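Break area check, Pilero, room 206
Checked by: Vendula Paulík, July

1. Tabletop clean: OK. Faint smudges, wipe down.
2. Table corners free of damage: OK
3. Drinks capped and upright: see comment
4. Exit path 38 inches or wider: OK 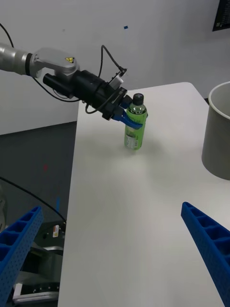
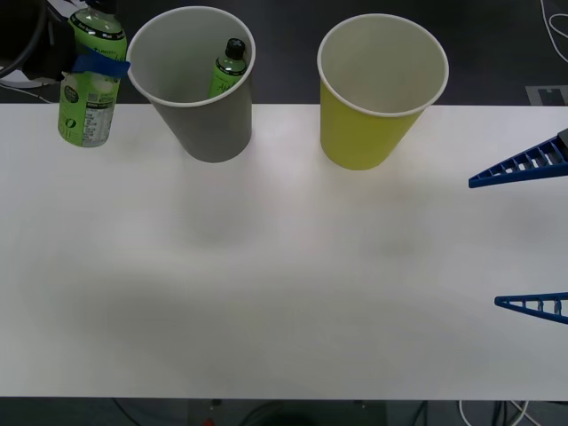 Item 3. Green bottle standing on the white table, both views.

Comment on 3: second photo also has a small green bottle leaning inside the gray cup. Cap is on. Stand it on the table. Yellow cup is empty, throw out.

5. Extinguisher tag current: NO. Call Danko, ext. 94.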